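Pamell Student Robotics Club
Laundry Project: Progress Report to the Hirnen Education Fund
2020-08-19

Thank you for your patience with this report, which covers our work from the start of the grant through the end of the summer session. We have a lot to tell you and most of it is good!

When we applied, we promised that students would teach a pair of robot arms to handle real clothes at a real washing machine. We picked laundry because everyone in the club knows how to do it and no one could explain how. Where do you grab a T-shirt? How hard do you pull when a sleeve is caught under something else? The students spent the whole first month writing down answers to questions like these, and their notes are still taped up by the work area.

The club now has 24 members, up from the number we listed in the application, and they work in teams of three. In each team one student drives the arms, one watches the camera views and calls out problems, and one keeps the log. They trade jobs every session, so the strongest programmers have to learn to write a decent log entry and the quieter members get plenty of time driving.

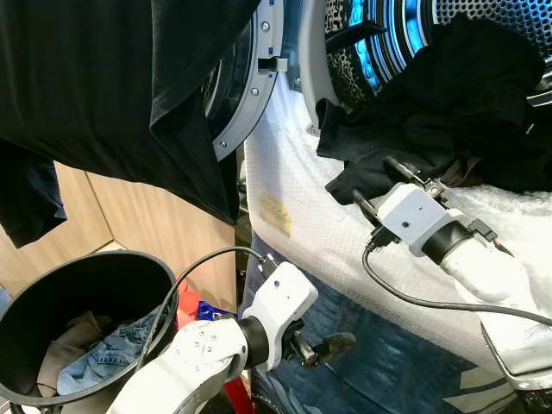 The logbook is the thing I am proudest of. As of this report it holds 1269 attempts, every one of them marked as a clean grab, a slip or a tangle, with a line on what the team thinks went wrong. Of those, 546 were recorded in July alone, when we were able to run longer sessions. The students argue over the tangle entries more than anything else (is it a tangle if the second shirt drops off halfway?), and they have rewritten the rules for scoring twice. Both versions are kept in the shared folder, and older entries have been rescored to match.

Dark clothes have been our hardest problem. Two black shirts lying on top of each other look like one big shirt to the software, and a fair number of our early failures came from that. The Wirach team wanted to switch to bright towels and get some easy wins. The Hwang team (we named the teams after our two practice routines) said that people own black clothes and the robot had better get used to it. We voted, and the black clothes stayed. Since then the teams have added denim and a few lighter pieces so that the arms meet more than one kind of fabric.

Using both arms together is the newest part of the work. At first each arm was treated as its own project, and they got in each other's way constantly. The students now plan the moves on paper first, with one person playing the left arm and another the right, and there is a good deal of laughing when somebody crosses over.

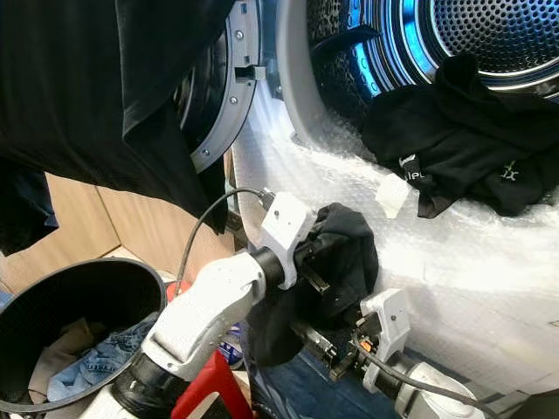 Report by Melati Nair, club advisor

Money next. The two arms, their mounts and the spare cables took the largest share of the grant, as planned. We spent less than expected on cameras and moved the difference into replacement gripper fingers, which wear faster than we had guessed. A full list of purchases is attached to the copy sent by mail. We have not gone over on any line and are not asking for more at this time.

We are behind on one item. The proposal said we would have a folding demonstration ready by now, and we don't. Picking up one garment and keeping hold of it took much longer to get right, and I would like the students to finish that part properly before they start on folding. I have moved the folding work to the second half of the grant period.

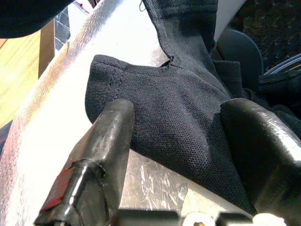 Do the students need programming experience to join?

Most of our members came in with none. They begin by driving the arms by hand and keeping the log, and they pick up the code in small pieces from the older students when they want to change something.

For the coming term, each team will choose one type of garment and write a short guide to handling it, with its own test results. We also plan to hold an open session for families, and we would love to have someone from the Fund there to take a turn at the controls. The students have already started debating which shirt to give you, and the hardest one is winning.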